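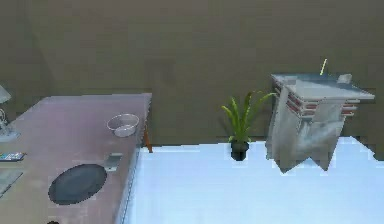 Is the Prillance stick vacuum good enough to be the only vacuum in a house with a dog?
For a single-storey place with mostly hard floors it is, as long as you empty it often and don't expect much from it on thick rugs.

I bought mine in May to replace a Munodach barrel vac that had finally split its hose. The Munodach cost less and pulled harder, but I was sick of dragging it up the hallway by the cord. The Prillance was $405 with the crevice tool and the wall bracket. The pet head was extra and I skipped it.

Hard floors are where it does its best work. The roller is soft, the head swivels well and it picks up dog hair, dry biscuit crumbs and the grit that comes in off the driveway. On medium power it gets into the gap along the skirting boards without a second pass. Litter or rice will scatter a bit if you push too fast, so slow down. 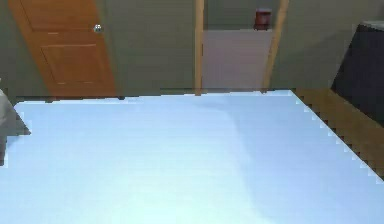

Carpet is another matter. Low pile in the bedrooms is fine on high, but high flattens the battery. I get 14 minutes from a full charge on that setting, enough for two bedrooms and part of the hall. Medium goes a good deal longer and I've never run it out in one clean. The charger light is a dim green that's hard to read in daylight.

The bin is too small. It holds 400 mL to the line and the dog fills that in one go around the house. Emptying is a one-button job, though hair tends to wrap around the inner cone and you have to pull it free by hand. Do it outside. The filter rinses under the tap and needs a full day to dry, so I ordered a spare.

Weight is fine in the hand on floors. Holding it up to do cobwebs or the top of a wardrobe gets tiring quickly – the motor and battery both sit above the grip. My old Truner was better balanced, but it was also louder and died a month out of warranty.

The wall bracket comes with two screws and no plugs. If you're going into plasterboard, buy proper anchors. Measure the height first too, as the instructions give it to the bracket and not to the floor head. Mine ended up a touch low and I haven't bothered to move it.

I also looked at the Urrutia, which has a bigger bin and a swappable battery. It was well over what I wanted to spend, and the one in the shop had a stiff trigger you have to hold down the whole time. The Prillance has an on/off switch, and with a crook thumb that mattered to me. 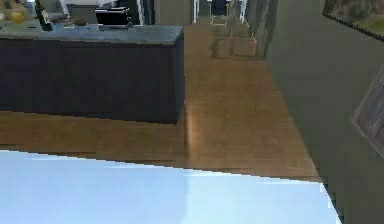

Kitchen and hard floors: 4.5 out of 5.

Carpet: 3 out of 5
Battery: 3.5 out of 5
Bin and filter: 2.5 out of 5
Would I buy it again: yes, at the sale price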